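Workshop notebook, August
Bench 2, Fulholm shed

Started on the Sedlow ride-on at 8 and had the deck off before the kettle boiled. Two pins were seized but a night of penetrating oil had done its job and they tapped straight out. Great start!

Underside was caked, mostly old clippings gone to felt around the left spindle. Scraped it back with the plastic blade, then the wire cup. Metal is sound. One thin patch near the discharge chute, marked with chalk, will keep an eye on it. Gus Pettigrew reckons weld it now. I'd rather run it one more season and see.

Spindles: left one had that dry growl when spun by hand. Pressed the old bearings out and the new Diekmann sealed ones in, and what a difference, it just whispers round now. Right one is still good so I left it alone. Hour meter says just over 1000, so the left ones don't owe us anything.

Blades: ground both, kept the factory angle, balanced on the cone. The second one needed three goes (heavy on the stamped end, same as last year). Torqued the bolts to 50 ft-lb. Volodymyr, if you're reading this, the long socket is back in the drawer where it lives.

Belt is glazed along one side. Idler pulley has a wobble you can feel with a fingernail, and I'm fairly sure that's what cooked the belt. Ordered both. Wanda is picking them up with the trimmer line.

Engine ran sweetly at the end, idled for some 40 seconds without hunting, which it has never done for me before! New plug and a proper carby clean, that's all it wanted. Very pleased with this one.

Still to do: grease the front axle pivots, level the deck side to side, find out why the seat switch only works when Dexter sits on it. 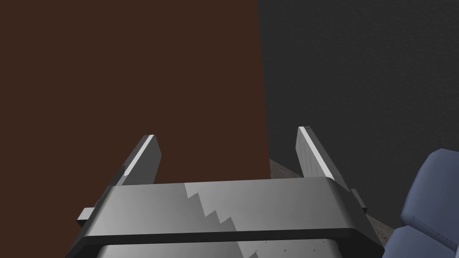
Next up: the push mower

Ismail's mower, pull cord frayed at the handle end. Recoil spring feels fine. Cut a new length of cord and try it before stripping anything else down.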